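Relluvier Releases Flat Patch Cable Line for Retrofit Office Wiring

ORTON - Relluvier has begun shipping its Rutis series of flat network cables, intended for offices where conduit cannot be added. The series is sold in 3 jacket colors, pink among them, and in lengths of up to 400 inches.

The flat profile lets the cable run under carpet edges and door thresholds. Conductors are laid side by side in pairs, and the jacket can be stripped with a standard flat-cable tool. Minimum bend radius is printed on each bag.

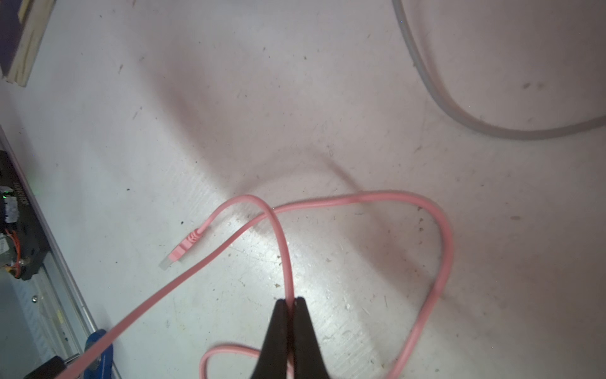 Color coding by floor has cut the time spent tracing lines at the Radebe office park, according to Mbali Mokoena, and she would like a fourth color for voice circuits. The site replaced 1542 round cables between March and June - all during night shifts.

Relluvier advises against using the series in outdoor runs or in plenum spaces. Part numbers for the older round line stay valid through the end of the year. Orders above 2520 units ship on pallets from the Orton warehouse.

Press contact: Yolandi Mofokeng, Relluvier, Orton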